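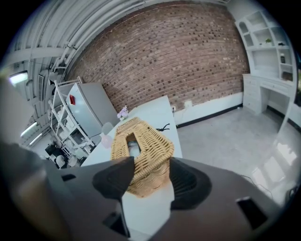

Delali Dankwa wrote to me that a wicker tissue cover always becomes grey in the weave after one winter, and she asked if it can be washed at all. It can, but with little water and some patience.

Home Kitchen Baskets Small repairs Contact

How to clean a wicker tissue box and set the table again

Clear a place on the table first. Take out the tissues and keep them somewhere dry. Turn the cover over and tap the bottom with your palm, then brush along the weave with a soft paintbrush. An old toothbrush is good for the rim, where the dust sits deepest.
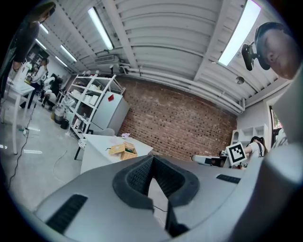
Now mix 300 ml of lukewarm water with 5 drops of dish soap. Dip a cloth, wring it hard and wipe in the direction of the strands. Do not soak the wicker — it swells and can lose its shape. If the colour comes off on the cloth, stop and use only the dry brush.

Leave the cover in the shade for more than 13 hours. I do it in the evening and look at it the next day after lunch.

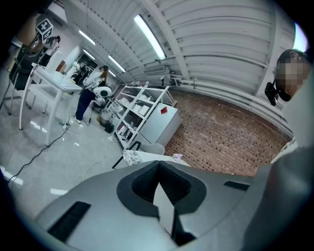 While you wait, wipe the table, and change the water of the flowers if you have a vase there. Then put everything back, small things behind and the tissues near the edge, where a hand finds them without looking. I clean mine every March and it keeps its colour well. 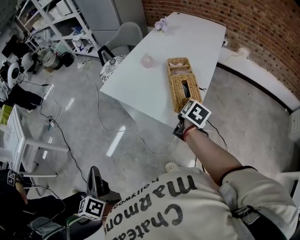 Wicker tissue box towards the front of the table, with the small pink bottle and the flowers behind.

21 shares · 5 comments

This site uses cookies. Accept | Settings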